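About Wovdale Tables

Wovdale began with one table, and a fairly tired one at that. It had come out of a school sewing room, it had a burn at one end and a lifetime of pen marks at the other, and we wanted something to eat our dinner off. Sanding it down took far longer than we had planned (we had never done one before, and we started with paper that was much too fine), but when the old varnish came away there was a lovely pale top underneath, with the grain running straight from one end to the other. A neighbour saw it and asked if we would do hers. Then her sister asked. That was how we came to be in business, without anybody having sat down and decided it.

These days we have a proper workshop on Haverford Lane, in what used to be a seed merchant's store, and we make new tables as well as mending old ones. The street number is 92, and the door is the green one round the side. The big doors at the front are for deliveries and they stick in damp weather, so please don't struggle with them.

What we make

Mostly tables for kitchens, for classrooms and for people who work at home. We make them to the size you need, which sounds a simple enough thing to offer, but a good many of our customers come to us after months of looking at tables that were a hand's width too long for the room. If you have an awkward alcove, or a radiator in the wrong place, or a door that has to swing past the corner, tell us, and we will draw it up for you. We like awkward rooms. We have several of them ourselves.

Our plainest table is called the Brovodar, and it is still the one we sell most of. It has square legs, a rounded edge that is kind to elbows and small foreheads, and no drawers unless you ask for one. We make 108 of them in a good year and we have never felt the need to change the design very much, though we did move the stretcher back after a customer wrote to say that she kept kicking it. She was quite right. We had been kicking it too.

We also take in old tables for repair. Loose joints, ring marks, tops that have cupped, legs the dog has been at, all of that is ordinary work for us and you needn't be embarrassed about the state of anything. Do send a few photographs first if you can, including one of the underside, as the underside usually tells us more than the top does.

How we go about it

We choose pale wood because we like a room to feel light, and because most of the houses we deliver to have at least one dark corner that could do with some help. When the boards come in they are stacked and left alone for a good while to get used to the building. After that comes the part we enjoy most, which is laying them out on the bench and shuffling them about until the grain sits well together. It can take a whole morning. One of us will be perfectly happy with it and go to put the kettle on, and by the time the tea is made the other has turned two of the boards round and we begin again.

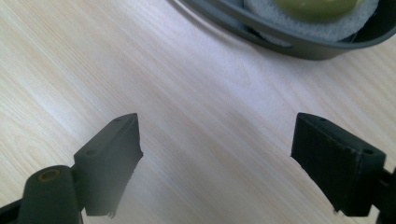 The finish goes on last, in thin coats, with a light rub down between them. We use a hard wax oil called Sedulex for nearly everything now, having tried a great many others over the years, and we put it on with a cloth, working along the grain and wiping back as we go. It leaves the wood smooth to the hand and with a little shine to it, but you can still tell that you are touching wood. If you would like something flatter or something glossier we will happily do a sample piece for you to take home and look at by your own window. We do recommend this. Our workshop light comes from one side and makes everything look rather handsome.

Living with a wooden table

People do worry about this, so a few words. Please use your table. Do the homework on it, roll the pastry on it, leave the jigsaw out on it for a fortnight. Wipe it over with a damp cloth and then a dry one, going with the grain, and put something under hot pans. Don't use bleach or anything gritty. If a mark does appear, leave it for a couple of days before you do anything, as a surprising number of them fade. If it is still there after that, ring us up and describe it and we will tell you whether it is a job for you or a job for us.

Every table goes out with a small tin of the oil and a folded cloth, and we are glad to send you more when you run out. A table in daily use will want a fresh coat now and again, and it is a pleasant enough job for a dry afternoon with the windows open. We hold an open morning each April when you can come along and be shown how to do it on one of our own tops, and there is always cake, which we do ask you to keep at the other end of the room from the oil.

Schools and clubs

We have a soft spot for school tables, for obvious reasons, and we keep some time aside each year for mending them. If you look after an art room, a library or a village hall and your tables have seen better days, get in touch before you throw them out. Very often the legs and frame are perfectly sound and the top only needs taking back to clean wood. We would ask schools to book well before the summer holidays, as those weeks fill up first and we hate having to say no. For work over the coming autumn, please let us have your list by 30th August.

Coming to see us

You are very welcome to call in, and there are usually a few finished tables to lean on and look under. It is best to telephone first if you are coming any distance, as we are both out on deliveries fairly often and the workshop is locked when we are. There is room to park in the yard behind. Bring your measurements, bring a bit of your curtain if you are trying to match a room, and bring the children if you like. We have a low table in the corner by the office with crayons on it, and they may draw straight onto the top, as we sand it clean again every few weeks.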